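로봇 손이 장난감을 집는 동안 소프트웨어는 무슨 고민을 할까

솔직히 저는 로봇 팔 인터뷰라고 하면 모터나 감속기 얘기부터 나올 줄 알았어요. 그런데 Dodholm의 그래스핑 소프트웨어 담당 개발자는 자리에 앉자마자 로그 창부터 열더라고요. "하드웨어 얘기는 옆방 분들이 훨씬 잘하세요. 저는 로그 보는 게 일이라서요." 그렇게 시작한 대화가 커피가 다 식을 때까지 이어졌습니다.

이 팀이 만드는 건 Lokska라는 파지 계획 소프트웨어예요. 통 안에 물건이 아무렇게나 놓여 있을 때 어느 것을 먼저, 어떤 손 모양으로 잡을지 정해 주는 프로그램이죠. 저는 당연히 제일 잘 보이는 것부터 집겠거니 했는데, 그렇게 단순하지가 않대요.

"처음 버전은 정말 그랬어요. 점수가 제일 높은 후보 하나 뽑고 바로 실행. 그런데 점수가 높은 후보가 꼭 손이 갈 수 있는 후보는 아니거든요. 벽에 붙어 있으면 손가락 하나 넣을 자리가 없어요. 지금은 후보를 272개 뽑아 놓고 충돌 검사를 먼저 돌립니다. 그러면 대부분 떨어져 나가요. 어떤 날은 4개 남고요."

4개요? 제가 놀라서 되물었더니 웃으면서 그 정도면 넉넉한 편이라고 하네요. 남은 후보는 Berhe라는 모듈로 넘어간답니다. 팔의 경로를 짜는 쪽인데, 제한 시간이 60밀리초예요. 그 안에 답이 안 나오면 후보를 버리고 다음 걸로 넘어가고요. 너무 야박한 거 아니냐고 했더니 이런 답이 돌아왔어요.

"저도 예전엔 시간을 더 줬어요. 그런데 오래 걸려서 나온 경로는 팔꿈치가 이상하게 꺾이거나 케이블이 당기는 자세가 많더라고요. 어렵게 찾은 길은 가기도 어려워요. 그래서 지난 3월에 확 줄였고, 그 뒤로 비상정지 누를 일이 눈에 띄게 줄었습니다."

케이블 얘기가 나와서 좀 더 캐물었어요(이런 거 궁금하잖아요!). 팔에 감긴 선과 호스는 설계 도면에 딱 떨어지는 모양으로 있는 게 아니라서 충돌 모델에 넣기가 아주 까다롭답니다. 지금은 손목 주변에 두툼한 원통을 씌워 놓고 그 원통이 벽에 닿으면 무조건 탈락시키는 식이래요. "우아하진 않죠. 리뷰 때마다 한 소리 들어요. 그래도 아직 더 나은 방법을 못 찾았어요."

인식 쪽은 또 다른 세계였습니다. 가장 골치 아픈 물건이 뭐냐고 물으니 1초도 안 망설이고 "비치는 컵이요"라고 합니다. 깊이 센서가 빛을 제대로 돌려받지 못하니까 컵이 있어야 할 자리에 구멍이 뚫린 것처럼 나온대요. 이 팀은 컬러 영상에서 윤곽을 먼저 따고 그 안쪽의 깊이값을 주변 바닥에서 추정해 채워 넣습니다. 인형이나 동물 모양 장난감은 반대로 깊이는 잘 나오는데 다리나 꼬리가 문제고요.

"도마뱀 꼬리 같은 게 길게 뻗어 있으면 분할 모델이 그걸 따로 떨어진 물체로 보기도 해요. 꼬리만 잡겠다고 손이 내려가는 거죠. 보고 있으면 귀여운데, 로그에는 실패로 남습니다."

실험 공간으로 자리를 옮겨서도 얘기는 계속됐어요. 저는 통 앞에 서서 한참을 들여다봤고요.

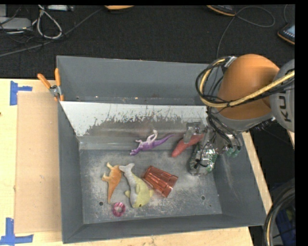 회색 통 위로 들어온 로봇 팔과 다지 그리퍼. 바닥에는 동물 모양 장난감과 비치는 적동색 컵, 분홍색 고리 등이 놓여 있다.

손가락이 여러 개면 더 쉬울 것 같은데 제어하는 사람 입장에서는 꼭 그렇지도 않은가 봐요. 두 손가락 집게라면 벌리고 오므리는 값 하나로 끝날 일이, 여기서는 손가락마다 언제 멈출지를 따로 정해야 하니까요. 닫는 동작은 10단계로 쪼개고, 단계마다 손가락별 전류를 읽어서 먼저 닿은 손가락은 기다리게 한답니다. 처음 닿은 손가락이 물건을 밀어 버리는 일을 막으려는 거죠.

디버깅 도구 자랑도 빼놓을 수 없겠네요. Steslow라는 사내 뷰어인데, 시도 한 번을 통째로 되감으면서 카메라 영상과 후보 점수, 손가락 전류를 같은 시간축에 겹쳐 볼 수 있어요. 제가 마우스를 잡고 앞뒤로 돌려 봤는데 은근히 중독성이 있더라고요. "이거 만들기 전에는 창을 네 개 띄워 놓고 눈으로 시간을 맞췄어요. 그 시절로는 절대 못 돌아가요."

다음 목표를 물었더니 거창한 대답 대신 할 일 목록을 보여 줬습니다. 맨 윗줄에 '벽에 기댄 물체, 밀어서 떼어 낸 다음 잡기'라고 적혀 있었어요. 밀기 동작을 계획에 넣으면 경우의 수가 확 늘어나서 60밀리초 규칙부터 다시 손봐야 한다는데, 말하는 표정은 꽤 신나 보였습니다. 그러고는 밤새 돌릴 시뮬레이션 설정을 마저 고쳐야 한다며 다시 로그 창 앞으로 돌아갔어요.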